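Horkora Bin Picks: Data Card

Version 2, July 2018
Maintained by Eirini Xenos and Idris Prydderch

What you get

2000 grasp attempts by a robot arm in a gray bin, each stored with an overhead image, the arm's joint positions, the gripper command and a success label. The objects are household odds and ends and a few toys. A further 300 attempts are held out for testing. Please leave them held out. We can't stop you, but Huw Bowen reads every paper that cites us and he has a long memory.

Why it exists

Our method, Nernow, picks a grasp by scoring candidate motions straight from the image, with no object models and no segmentation step. The earlier release, Dumatau, used one object per bin, and the results were excellent in the way that bowling with one pin is excellent. Horkora uses clutter. Success rates dropped at once, and we consider this the main contribution.

How a pick is recorded

The arm moves over the bin, the policy proposes a grasp, the fingers go down and close, and the arm lifts. The label comes from comparing images before and after the lift. If the arm comes up with two objects, the attempt is marked as a success and flagged "double." Lucian Sima wanted these marked as failures. The discussion is preserved in the issue tracker for anyone with a free weekend.

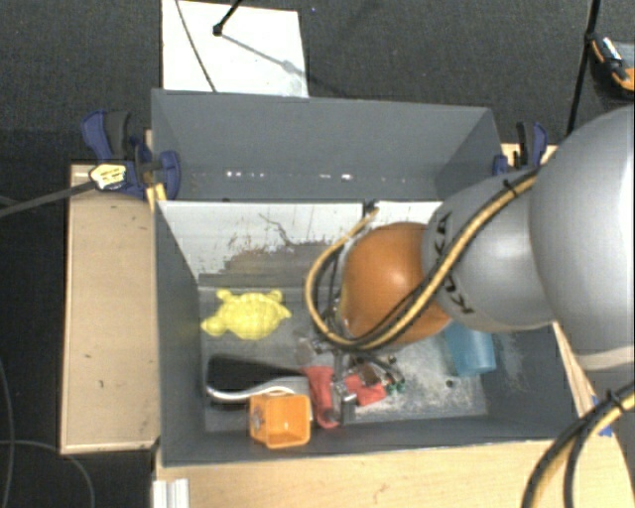

Gripper over a red object, with the yellow turtle, an orange cup-like container and a translucent blue cup also in the bin.

Known problems

Translucent objects are hard. The policy either ignores them or goes after their shadows with great confidence. We left these attempts in.

The arm covers part of the bin in many images. Anything underneath it is a matter of faith, and the policy has plenty.

Labels for thin objects are noisy. Eleri Bevan rechecked the test set by hand in June and corrected what she found. The training set has had no such attention.

Scuffs inside the bin sometimes draw a grasp. Repainting was proposed, but it would have split the data into two looks, so the scuffs stay.

Files

train/ holds the attempts in numbered folders
test/ holds the held-out attempts
labels.csv has one row per attempt, with flags
prothero/ contains the loader and the scoring script

Prothero needs Python 3 and will complain at length if given anything else.

Use

Free for research. Report results on the full test set, doubles included, and say which version you used. Bug reports go to Idris, praise to Eirini.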